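Home & Hobby > Desks and Craft Tables > Keeping It Tidy

bushra_bajwa
I'm trying to settle on a way to keep small desk stuff under control. Pencils, erasers, clips, that sort of thing. The table is white and everything shows on it. Right now my plan is one orange round bowl and a rule that whatever is small goes in the bowl at the end of the day.
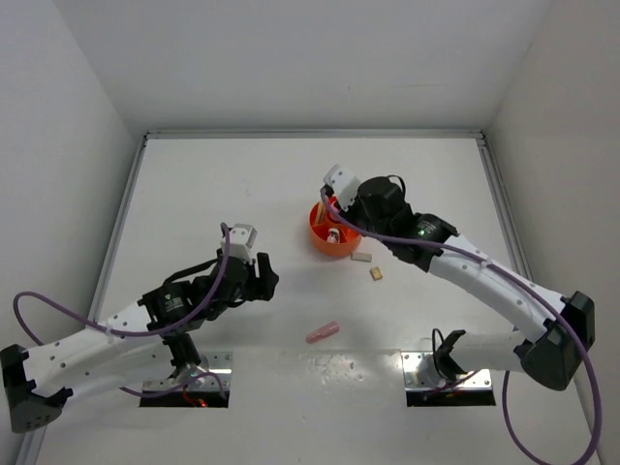 I like a bowl because you can drop things in from any side and there's no lid. My sister says I should get a drawer tray with slots. The Elico one has 2 rows and costs more than I want to spend on pencils. Has anyone gone from a bowl to a tray and been glad?

sokside_dan
I went the other way. Had a tray for a year and never put anything in the right slot. Bowl is fine. Just don't let it get deep or the erasers end up at the bottom.

Farooqui
Disagree. A bowl is a pile with a wall around it. Pencils stick out over the rim and tip it if it's light. I use a short cup for anything long and a flat dish for the rest.

bushra_bajwa
Mine hasn't tipped yet, but I see what you mean about long things. Most of the mess is long things plus a few odd bits like the pink one that never have a home.

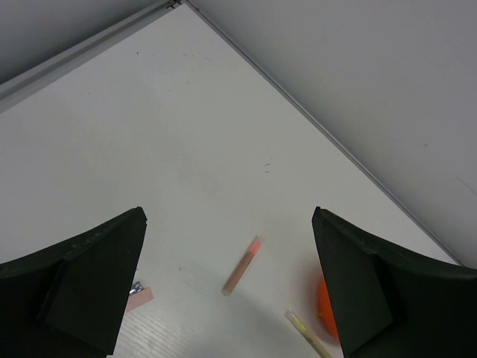 I could do a cup for the sticks and keep the bowl for everything else. That's two containers on the table though, and I was hoping for one.

clukville_kay
Two is not a lot. I teach an after-school art group in Clukville and we sort into cups by type. We bought 200 pencils in January and I still know where most of them are. With one big bowl the kids dumped it out every time they wanted one color.

sokside_dan
That's a classroom. For one person at one table, sorting is extra work.

Farooqui
It's ten seconds of work. Digging for an eraser takes longer than that.

clukville_kay
Whichever you pick, wipe the table when you clear it. Pencil smudges on white come off with a damp cloth if you don't leave them for weeks.

bushra_bajwa
OK. I'll try a cup next to the bowl for a month and skip the tray for now. Kay, are your cups plastic or metal?

clukville_kay
Plastic. The metal ones were too loud.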